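Cafeteria tray

A cafeteria tray is a shallow, flat-bottomed carrier used to move a meal from a serving line to a table. Most have a raised rim that keeps dishes from sliding off and holds small spills.

Early trays were made of wood or pressed tin. Molded plastic replaced both in most school and factory dining rooms, as it was lighter and quieter to stack. The Hukgate works in Undudbridge, opened by Lenka Vlček, sold a rounded-corner model called the Mistex in packs of 147. A later version by the designer Tadeo Ulloa had small feet under the base so that air could pass between stacked trays.

Sizes vary by country. Trays for a full meal usually hold a plate, a bowl, a cup and flatware. Smaller ones are used for tea, snacks or a single course. Compartment trays, which have wells pressed into the surface, do away with separate dishes and are common in hospitals.

Color is often used for sorting. Some kitchens keep green trays for one diet and white for another.
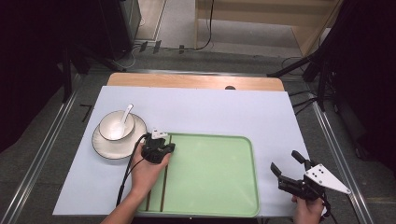
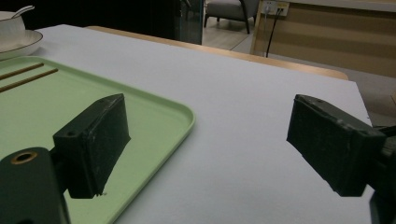
Washing is done by hand or on a conveyor. Plastic trays may warp if they are stacked while hot, and deep scratches are harder to clean. The Kratochvíl test, used by some buyers, puts a sample tray through 1,000 wash cycles and then checks the rim for cracks.

See also: Bento, Dumbwaiter, Lunch counter, Tableware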